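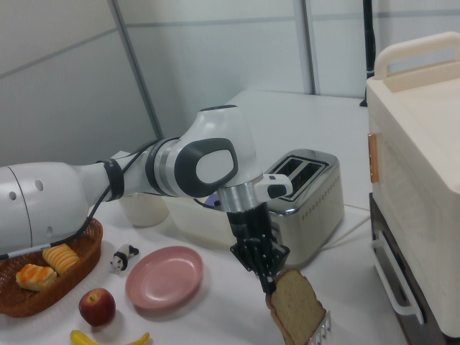 Vanley Open Day Breakfast Set

Last updated: February

Print this page | E-mail this page

Search the site Go

# README

Welcome, and thank you for coming by, whether you were at the open day in Vanley or only heard about it afterward. So many visitors asked if they could take home what the arm was doing on the breakfast table that we promised to put it all in one folder, and this file goes with that folder. It is written for teachers, club leaders and curious people as much as for anyone who trains models for a living, so please forgive me if I go slowly in places.

## What the demonstration was

The Ovine bench (that is our name for the arm, the hand and the table taken together) was set up to work on toast. A slice of bread has to be picked up in the black hand, turned upright and brought to one of the two slots of the toaster. People expect this to be the dull part of the day, and then they stay for half an hour with their coats on. Bread is a lovely thing to teach with, I think, because everybody who walks up already knows how hard you can squeeze it.

The table is kept cluttered on purpose — a basket of pretend pastries, a pink plate, a cup, an apple, a banana, even a toy panda lying on its side. The younger visitors were very fond of the panda and a few of them asked for it to be given some toast. We left it where it was.

Visitors could stand behind the rope and watch, or take a turn at the Henríquez station next door, where a glove drives a second hand of the same kind. Turns at the glove were not saved and are not in this set.

## What is in the folder

- `runs/` holds 112 recorded runs, each in its own subfolder
- `joints.csv` in each run gives arm and finger positions over time
- `notes.txt` in each run is whatever the operator typed, which is sometimes a full paragraph and sometimes one grumpy word
- `splits/` has the lists for training and testing; 72 runs are in the training list

A typical run has nearly 1000 rows in its joints file. Times are counted from the start of that run, so please don't try to line runs up with each other by the clock.

## How runs are labeled

Each run is marked `placed`, `dropped` or `stopped`. "Placed" means the slice went into a slot and the hand let go of it. "Dropped" means what you would think. "Stopped" means the operator pressed the button, and this happened more in the afternoon when the crowd was closer and we were all being a bit careful. A bent slice that still went in counts as placed. We argued over that one for longer than I'd like to admit!

## Things to know before you use it

The toaster was never switched on for the recorded runs, so there is nothing in here about browning, heat or popping up. All of the bread came from the same bakery and was cut to one thickness. If your own loaf is softer, the finger positions will probably be too firm for it.

Version 2 fixes the swapped thumb columns in the joints files. If you copied the folder on the day itself, please fetch it again.

## Using and sharing

You are free to use the set for classes, clubs and research. If you write something up, we'd be grateful if you would call it the Vanley Open Day Breakfast Set and send us a copy, which we will pin up in the hallway. Corrections are welcome too and can be left at the Hostby desk or sent through the form on the open day page. Please give the run number when you write — it saves a good deal of hunting.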